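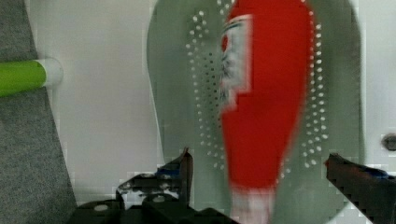

Rarkton Releases Update to Olix Grasp Planning Software

Rarkton has released a new version of Olix, its software for planning and checking robot grasps on household and kitchen objects. The update became available to partner laboratories in October.

The main change concerns how Olix combines a wrist camera with an overhead view. The earlier version chose a grasp from the overhead view alone. The planner now revises finger position during the approach, including when the wrist image is blurred by motion.

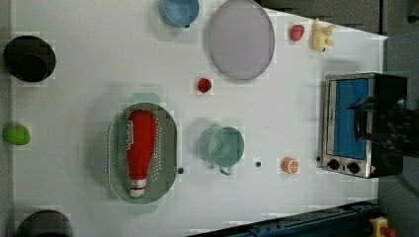
Testing was carried out at the company's Dekcombe site on tabletop layouts that mix containers, toy foods and small appliances. The test set consists of 583 recorded grasp attempts, of which 46 were set aside for checking the planner against operator judgment. Median planning time was 167 milliseconds.

The release also corrects 13 reported faults in the logging tool. Laboratories using the Yuen controller must install the new driver before updating.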